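Printed cloth: what the September wash trial showed
Members' newsletter, textiles section

Several readers have asked how well digitally printed furnishing cloth holds its colour when it is used on tables and washed often. Mirjam Lehner ran a wash trial over the summer and her notes are summarised in this item. The designs tested were of the painterly sort, with heavy blues against yellow and orange, where any loss of contrast shows early.
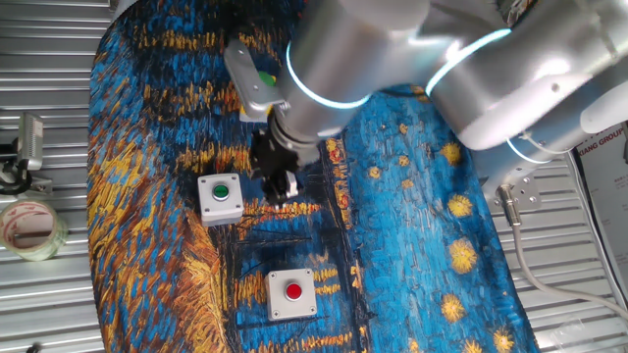
Blues, yellows and oranges in a Van Gogh style of print.
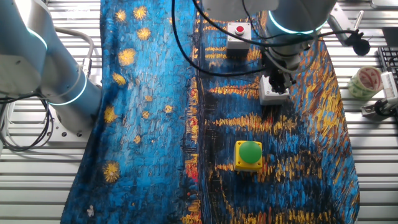
Should printed cloth be ironed before its first wash?
Ironing before the first wash is worth doing only if the supplier has not heat-set the print. Pigment inks need heat to bind to the fibre, and cloth from a print house will normally have had this done on a calender. Ask when ordering. If the answer is unclear, iron on the reverse, without steam, at the highest setting the fibre allows.

The trial used two base cloths, a cotton half-panama sold by Kettunen and a polyester satin from Nakis. Both were printed from the same file. Samples were cut from the middle of the roll, overlocked on four sides and washed at 40 degrees with a plain liquid detergent. Half were line-dried in shade and half tumble-dried on low.

On the cotton, dark blue was the first colour to change. The loss was on the surface: raised yarns rubbed pale while the yarns between them kept their ink. Turning the cloth face inwards before washing slowed this a good deal. Yellow and orange held in all samples. The polyester showed no change that could be seen by eye, though two tumble-dried pieces took on a fixed crease at the fold.

Shrinkage was measured between stitched marks. The cotton lost more in the length than in the width — as expected for a cloth held under tension at the printer — and nearly all of it went in the first wash. Allow for this before hemming. The polyester did not move.

İlker Baysal points out that rubbing in use may matter more than washing. He put offcuts of the cotton through 4,000 dry rubs and found the same pale yarns as in the washed samples, with slightly sharper edges to the worn patch. Wet rubbing has not been tested yet.

A set of washed and unwashed samples can be borrowed by post from Gertraud Bühler. Please return them flat, with the labels left on. The next item in this series will cover hems and mitred corners on heavy cotton.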